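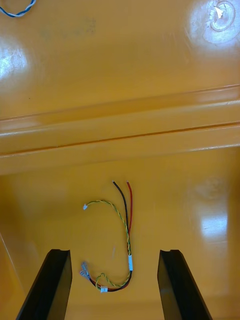
tanpoint_ledger
Regular contributor, Coat Color and Genetics

Forums > Dogs > Coat Color and Genetics > Black retreating on a black and tan puppy

Black retreating on a black and tan puppy: saddle pattern or a registration error?

I have a female scent hound cross from the Fernilitz kennel, now 20 weeks old. At birth she was black with tan on the feet, the cheeks and under the tail, and two tan spots over the eyes. The kennel registered her as black and tan. Since week nine the tan has spread up the legs and over most of the head. The neck is now mixed, with black hairs that are tan at the base. The back and the upper side of the tail are still solid black.

Her sire is a plain black and tan, still fully marked as an adult. The dam is tan with a black blanket. The Serkis panel (sample 2871) came back at/at at the agouti locus, ky/ky at K and E/E at extension. The littermate, sample 3704, has the same three results and has kept her original markings.

Questions:

1. Can two dogs with the same at/at result end up with different adult patterns?
2. At what age is the pattern stable enough to correct the registration?
3. Could diet or sun exposure account for it? She was moved to a different food in May.

I would prefer to correct the papers once and not twice.
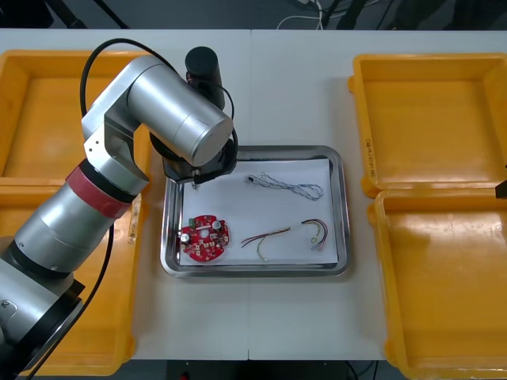 Accepted reply

Yes to question 1. On many older panels "at" covers both the tan point pattern and the saddle pattern, and the three loci you list won't separate them. A dog needs ky/ky and at least one E or equivalent allele to show either one, and yours has both, so the result is consistent with what you see.

Saddle puppies are commonly born looking like tan points. The black then draws back from the head and legs toward the back over the first months, sometimes over the first two years. Hairs with a black tip and a tan base on the neck are typical of the transition. A tan point dog may get slightly wider markings as it grows, but the head stays mostly black.

A duplication in the RALY gene, next to ASIP, was found to be associated with the difference between the two patterns in Corgis and Basset Hounds. In those breeds the saddle dogs mostly lack two copies of it. It does not predict the pattern well in every breed. Later work on ASIP itself describes separate promoter variants,

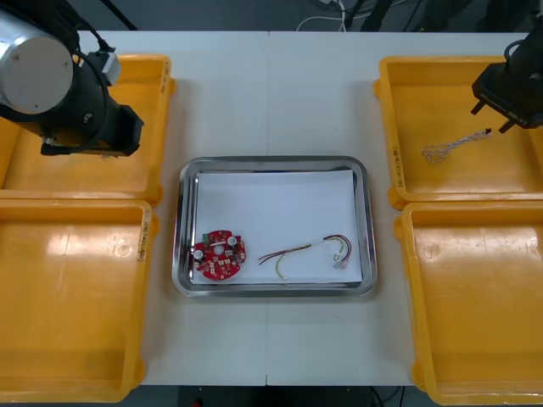 and newer panels report these as distinct alleles, so check the version of the panel before ordering anything. If your report has only a single "at" category, a retest on a newer one would be more informative than a RALY test alone. Kazlauskienė lists both and will say which breeds each has been checked in - read that part first.

On question 2, wait until she is at least a year old. Most registries accept a color correction with dated photos from the left, the right and the front. Take them standing, in daylight, against a plain wall, and use the same spot each time.

On question 3, no. Sun can redden black hair and poor nutrition can dull it, but neither produces tan with a defined border.

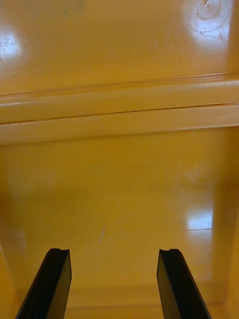 Gripper fingers and a glossy yellow surface

Second reply

Agree with the above mostly. Mine did the same thing, Prutov line on the mother's side. Was black down to the wrists at 3 months and now he is tan with a saddle and a black tail top. The head went first and the shoulders last. Vet thought it was a skin problem and did a scraping, clean.

One thing to add, part her coat on the hip and look at the undercoat. On mine the undercoat turned light well before the top did. I don't know if that holds for all of them.

I never corrected his papers, they still say black and tan. It has not come up.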